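Perspective Drawing for People Who Can't Draw: My Term Project

I picked perspective because my sketches of rooms always looked like they were sliding downhill. My plan was to draw the hallway at Lillow 11 times and see if I got any better (spoiler, a little!).

What I did first

I started with one-point perspective out of the Hayashi workbook. You draw a horizon line, put a dot on it, and run all your floor lines to that dot. My first 6 drawings were bad in the same way. I kept putting the horizon way too high, so it felt like you were looking at the hallway from a ladder. Once I dropped it to my own eye level the walls started to behave.

Floors were the hard part for me. I spaced the crosswise lines evenly and the tiles came out stretched like taffy, when they should squeeze together as they go back. The diagonal trick on page 17 fixed that, and I wish I'd read ahead. After that I got kind of obsessed and started looking for grid floors everywhere, with pale lines fanning out to both sides and a few more cutting across.

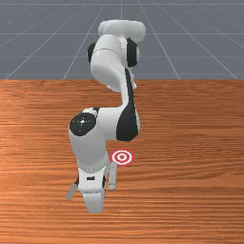 What went wrong

I ran out of good paper on 3 March 2023 and switched to the cheap Pikurel pad, and the eraser chewed right through it. Two drawings got redone. I also tried two-point perspective on the Wutside building, but one of my dots landed off the page and I had to tape it to my desk.

What I'd do next

Stairs! I skipped them completely. I'd also like to try curved things, like the arch by the gym door, and use a longer ruler.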